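Robot Learning Lab, Unit 3: Learning to pick from a wrist view
Notes by Ognjen Vasić, with corrections from Cadi Powell

1. What we want to learn

A policy is a function. It takes the present observation and gives the next motion of the arm. In this unit the observation has two parts: the picture from the wrist camera and the joint positions. We do not give the policy any object pose. If it needs to know where the basket is, it must find this in the picture.

2. Behavior cloning, short version

We have demonstrations made by a person. Each one is a list of pairs (observation, action). We train the network so that its action is near to the action of the person. This is ordinary supervised learning, and it has the ordinary weakness: small errors bring the arm to places which are not in the data, and there the errors grow.

Two remedies are used in the course.

Action chunks. The network predicts a short sequence of motions at one time. The number of decisions per task becomes smaller, so the errors have fewer chances to add up.

Recovery data. The operator starts on purpose from a bad position, for example with the gripper too far to the left, and then corrects. Keep only the correcting part. If you also keep the bad approach, the network will learn it.

3. The Norka set

For the exercise you receive 250 demonstrations from the Norka set. 41 of them are recovery episodes and they are marked in the index file. Please do not mix them into the test split. Last year two groups did it and their results could not be compared with the others.

Before training, look at the wrist pictures by eye. Ask for each one: is the held object visible, and is the place where it can go also visible? When the fingers hide the goal, one picture is not enough, and you should add the earlier pictures to the input.
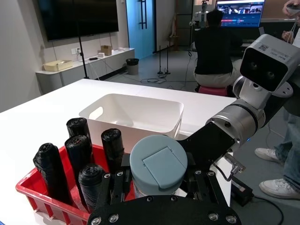

Fig. 3. Wrist view with a lidded container in the gripper. The front roll in the red basket is partly hidden by the fingers.

4. Exercise

Train the baseline with single actions, then with chunks. Report the success rate for both and describe 3 failures in your own words. Femke Geerts answers questions about the code. Reports are due in June, by 5 p.m. on the last day of class.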